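O que uma demonstração de manipulação deve mostrar

Visitei em janeiro o dia aberto da Skakell, empresa que integra braços e mãos robóticas para linhas de triagem. Fui na qualidade de comprador potencial, com uma lista de perguntas sobre tempos de ciclo, manutenção dos dedos e integração com o nosso sistema de transporte, um Stenirent já com alguns anos. Saí com respostas a parte delas e com uma opinião sobre a forma como estas sessões são conduzidas.

A tarefa escolhida era simples de enunciar: agarrar uma bola de ténis e colocá-la num recipiente pequeno com tampa articulada, pousado sobre um tapete de feltro. A tampa estava aberta. Quem nunca programou uma mão com vários dedos tende a considerar o exercício trivial. Não o é, e convém explicar porquê antes de passar às críticas.

Uma bola de ténis é deformável, tem superfície felpuda e não oferece faces paralelas. Uma pinça de dois dedos resolve o problema por compressão e pouco mais tem a decidir. Uma mão articulada tem de distribuir o contacto, e a escolha dos pontos de apoio condiciona a largada. Se um dedo ficar por baixo da bola, a preensão é mais segura durante o transporte, mas esse mesmo dedo chega primeiro à boca do recipiente e ocupa espaço de que a bola precisa para descer.
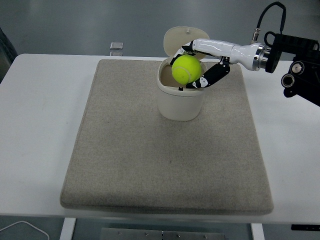
O conflito entre segurança no transporte e folga na largada aparece em quase todas as aplicações de colocação em contentor. Na nossa linha surge com frascos, com embalagens macias e com peças de borracha. O integrador pode resolvê-lo de três maneiras: mudar a preensão em voo, largar de mais alto ou exigir um contentor com boca mais larga. Cada opção transfere o custo para um sítio diferente. A primeira paga-se em tempo de ciclo, a segunda em ressaltos, a terceira em espaço de armazém e, no nosso caso, na substituição de 2000 caixas que ainda estão em bom estado.

Montserrat Escobedo, responsável técnica pela sessão, respondeu com clareza quando levantei o assunto. Explicou que a trajetória de aproximação fora afinada para aquele recipiente e que a altura de largada era um parâmetro fixo. Perguntei o que sucederia se o recipiente rodasse um quarto de volta, ficando a tampa de lado. A resposta foi que o planeador trataria a tampa como obstáculo e procuraria outra entrada, com penalização no tempo. Não me deu o valor da penalização. Registei a omissão, que me parece mais relevante do que qualquer dos números projetados na apresentação inicial.

Segundo essa apresentação, o conjunto completara 2074 ciclos no ensaio interno. O número é preciso e informa pouco. Faltava saber quantos tinham sido executados com a mesma posição de partida, quantos tinham exigido nova tentativa e qual o critério de sucesso. Uma bola que bate no rebordo e acaba por cair dentro conta como êxito em muitos relatórios. Numa célula de produção, o mesmo contacto repetido desgasta a ponta do dedo, desloca o contentor e obriga a recalibrar.

Defendo que uma demonstração comercial deve incluir, por regra, uma perturbação escolhida pelo visitante. Bastam 4 variações: deslocar o recipiente, rodá-lo, substituir o objeto por outro de rigidez diferente e retirar o tapete. Esta última costuma ser recusada. O feltro aumenta o atrito sob um recipiente leve e torna a sua posição mais estável do que seria sobre o tampo nu. É uma decisão de engenharia legítima, desde que venha escrita na folha de condições do ensaio. Na folha que recebi, não vinha.

Há quem objete que o público de um dia aberto não é composto por especialistas e que uma falha em frente a clientes tem consequências desproporcionadas. Compreendo o argumento. Assisti há uns anos a uma sessão da Kultik em que o braço parou a meio do percurso e metade da sala saiu antes do reinício. Os que ficaram viram o diagnóstico ser feito em voz alta, com o registo de binários no ecrã, e foi essa meia hora que nos levou a pedir proposta. Um comprador técnico avalia também o comportamento do fornecedor perante a avaria.
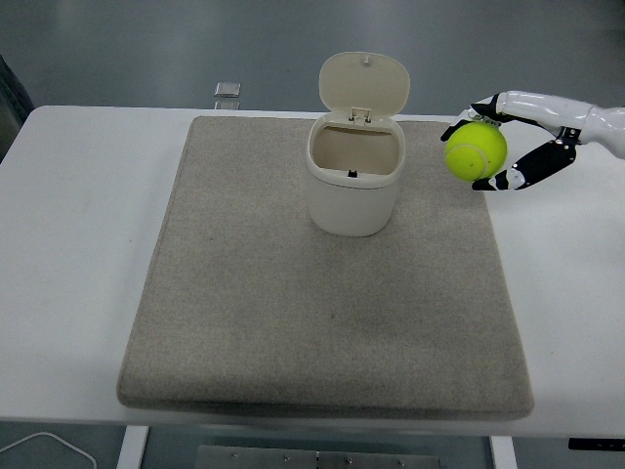

O que pedir ao fornecedor

Da visita resultou um pequeno conjunto de exigências, que já enviei à Skakell e à Ayala, o outro candidato. Peço o registo integral de 200 ciclos consecutivos, sem seleção, com posição inicial do objeto sorteada. Peço a distribuição dos tempos, e não apenas a média. Peço que cada contacto entre dedo e rebordo seja assinalado, mesmo quando o objeto acaba no lugar certo, e que as condições da superfície de apoio constem do relatório.

A Ayala aceitou tudo, com exceção do sorteio das posições, para o qual propõe uma grelha predefinida. A Skakell pediu para discutir a definição de contacto, pedido razoável, dado que os sensores da mão não distinguem bem um toque leve de uma variação de carga. A reunião ficou marcada para as dez da manhã, nas instalações deles, e levarei dois dos nossos contentores.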